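Stand and light check, Etura hall, bay 19
Checked by: Damián Navarrete
Read over by: Mesfin Beyene
Date: 13 April 2026

Mark each line OK, Fix or Hold. Write the comment on the same line if it fits.

## Floor and access

- [x] **OK** – Walkway behind the bay is clear. Tape has been replaced since February.
- [x] **OK** – Fire door opens fully.
- [ ] **Fix** – Floor mat lifts at one corner. Taped down for now, needs a new mat from Cisternas.

## Frame

- [x] **OK** – Tubes wiped and checked by hand for dents and sharp ends.
- [x] **OK** – Hubs: every tube pushed home and turned until it stops.
- [ ] **Fix** – One spare hub in the parts box has a hairline crack. Marked with red tape. Do not use it. Mesfin has asked Tumitz for another.
- [x] **OK** – Upright poles stand straight and don't rock when pushed at shoulder height.

## Fabric

- [x] **OK** – No tears or pulled seams.
- [ ] **Fix** – Creased. It can go up like this, but steam it before the public comes in, with the lights off and unplugged.
- [x] **OK** – Flame label is sewn in and can be read. Copy of the certificate is in the Wumetti folder, page 46.

## Light tubes

- [x] **OK** – End caps tight.
- [x] **OK** – Light is even from end to end after the warm-up period.
- [ ] **Hold** – Hours log for the tubes is missing its last sheet. The limit between full checks is 1,000 hours and I can't tell how close we are. Damián to find the sheet or start the full check.

Keep the lit part of a tube off the cloth. The black end may be near the frame, but the tube itself should lean away from the panel.
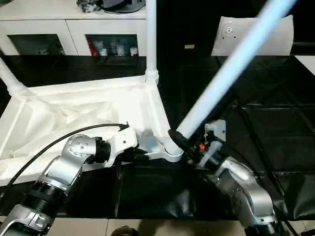 **Can the fabric be steamed while it is on the frame?**
Only with the lights unplugged and the tubes taken out of the bay. Let the cloth dry fully before they go back in.

## Cables

- [x] **OK** – No cuts or flat spots in the jackets.
- [ ] **Fix** – Extension lead at the back wall has no tag. Swapped for a tagged one, old lead is on the repair shelf.
- [x] **OK** – Power strip is off the floor and not covered.

## Sign-off

Bay can be built but not opened until the Hold line is cleared. Mesfin to walk it again with the log in hand – same list, new sheet.

D. Navarrete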